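7.4 When the grip reading and the grip disagree

Applies to the Zhuravel hand-held pair, firmware 13 and later.

The status page on the Tillano console will tell you a gripper is "closed and holding" whenever the fingers stop short of full travel. Do not take its word for it. The fingers also stop short when the cable drags on the trigger, when grit gets into the slide, and when the encoder has lost its zero. All three have been logged at Plutudwood as good grasps, and 17 sessions had to be thrown out before Consolacion Ocampo compared the readings with the video.

Symptoms

- The console shows "holding" while the fingers are open and empty.
- The width value freezes, then jumps when you turn your wrist.
- One hand reads normally and the other lags behind it.

CAUTION: Stop recording before you put a finger near the jaws. The pause button holds the log but does not cut power to the gripper.

Procedure

1. End the session and save it with the suffix _suspect. Do not delete it, however bad it looks.

2. Set both grippers down on the table with the marker plates facing up. Switch off power at the hub.

3. Follow each cable from the gripper to the floor. Look for a tight loop at the wrist or a spot where the cable has been stepped on. Replace a flattened cable. Taping over it hides the damage and fixes nothing.

4. Work the trigger by hand 20 times. It should move freely the whole way. If it sticks, clean the slide with a dry brush. The supplier recommends Zakero spray for this; we tried it and the slides were sticking again by the end of May.

5. Restore power and run Zero Both Hands with the jaws fully closed and nothing between them.

6. Pick up a test object with the right gripper and leave the left one open. Use something awkward, such as a shoe with a thick sole. The foam block that comes in the kit is so easy to hold that it passes on a faulty unit.
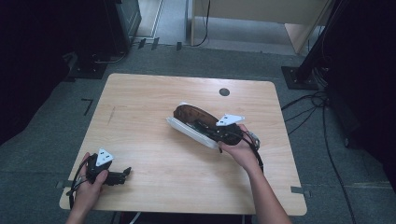 7. Read both values while you keep still. The right hand should show "holding" and the left should show "open". If the left shows anything else, the zero did not take -- go back to step 5 once, and only once.

8. Swap hands and repeat steps 6 and 7.

NOTE: The self-test prints PASS after 1,000 samples. It checks that samples arrive. It does not check that they are right, so a PASS here is no reason to skip step 8.

If the fault comes back after a second zero, tag the gripper and take it out of use. Send the log and the _suspect session to Ariel Baluyot. Do not swap the encoder board yourself; the replacement has to be matched to the hub, and a mismatched board gives the same false reading you started with.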